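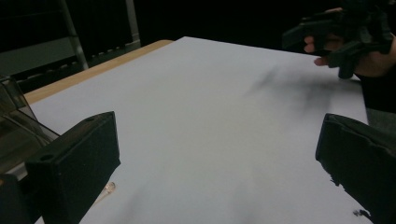

Figure 1. Zindell hand-held grippers over the white work surface, seen from one of the two tools.

1. Purpose of the report

This report reviews the Zindell demonstration kit, a pair of hand-held grippers used to record two-handed manipulation without a robot arm. The automation lab at Prosthorpe had the kit on loan during March. The question put to us was whether it should be bought for the second-year course, where students now guide a Bañez arm by hand to record each motion.

The kit was judged on setup, handling, and the share of recordings that could be used afterward. Price was left to the department.

2. Equipment and setup

Each tool has a black body, black fingers, and its own camera looking out between them. A white triangular plate with small dark dots is mounted on top. The tracking software reads the position and angle of the tool from this plate, so the plate has to stay in view of the head camera. A cable runs from the back of each gripper to the recording unit.

We worked over a white board set between two metal rails. A clear plastic box with divided compartments stood at the far left corner. The test task was a sorting task: pick up a small part, carry it across the board, and release it in a given compartment.

Setup took 18 minutes on the first attempt. Most of that time went to calibration, which the manual covers in a single page. The manual does not say how far the plates may tilt before tracking is lost. We found the limit by trial and marked it in our own notes.
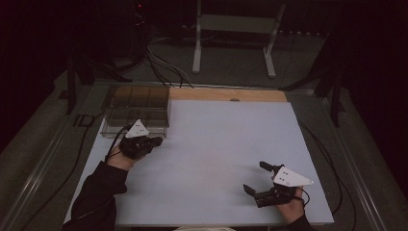
3. Results

We recorded 178 runs. Of these, 63 were rejected, nearly all for one of two reasons: a plate had turned away from the head camera, or a cable had pulled on the wrist and spoiled the motion. The remaining 115 were accepted without editing.

Finger closure was even and the trigger force was low. Small clear parts were harder to handle than dark ones — the operator tended to lean in, and the shadow of the hand then fell across the work area. A second lamp on the opposite side would be a cheap fix. We did not test one.

The fingers are blunt at the front. They suit block-shaped parts and are a poor match for anything thin lying flat. Zindell lists a narrow finger set as an extra, but it was not part of the loan.

4. Comments from the lab

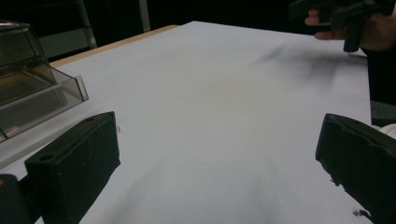 Margit Veres disagreed with our view of the cables. She wrote that the pull on the wrist comes from routing them along the floor, and that an overhead guide like the one used on the Skidunholm bench would remove most of the rejected runs. She would buy the kit as it stands. Adjoa Tetteh asked for the calibration steps to be rewritten before any class uses it.

5. Recommendation

We recommend buying one kit, with the narrow finger set, on condition that an overhead cable guide is fitted first. The calibration notes should be expanded to cover plate tilt. The Bañez arm should stay in the course for the force control exercise, which the hand-held tools cannot replace.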